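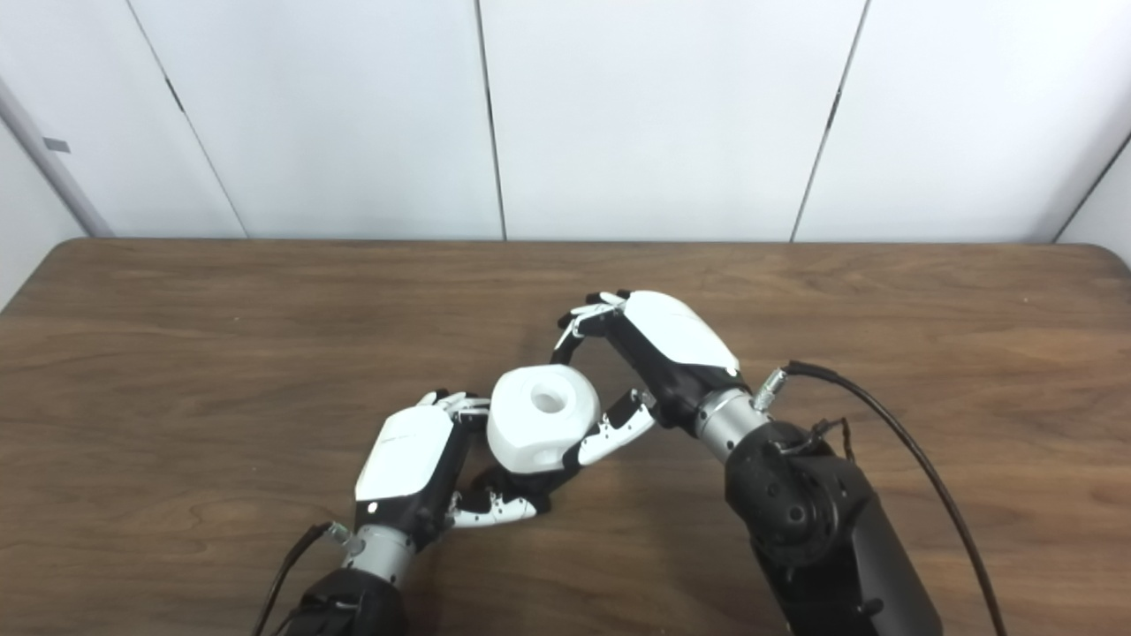

A reader in Firnham wrote in to say that her wobbly kitchen table had outlived two marriages and one flood, and that she was tired of magazines telling her to replace it. I think she's right, and I say that after a month of shopping for a table I didn't need.

The trade wants you to believe in the forever table. Landry sells one with a 30-year guarantee. Read the small print and you find it covers the joints, as long as you never move the thing to another house. Scratches are out. So is sunlight, which seems a lot to ask of a dining room. The saleswoman told me most people never make a claim. I can see why.

Pokus takes the other road and sells you character. Its tables come already worn, with dents put in at the workshop, and they cost more than the smooth ones. I ran my hand over two of them in the showroom and found the same dent in the same corner on both.

Then there's the oil. Kaka makes a finish that is supposed to feed the wood. Wood that has been cut, dried and glued into a tabletop isn't hungry. The stuff smells nice and it leaves a pleasant shine, and by May my test board looked no different from the plain one next to it, which had been wiped with a damp rag and otherwise ignored.

I asked a repair shop on the edge of Firnham what usually goes wrong with old tables. Loose legs, they said. The fix is glue, a clamp and a night of leaving it alone. They charged me less than the delivery fee on the Landry.

My own table is back in the kitchen now. It has a ring from a hot pan near one end, and I put the fruit bowl over it when company comes.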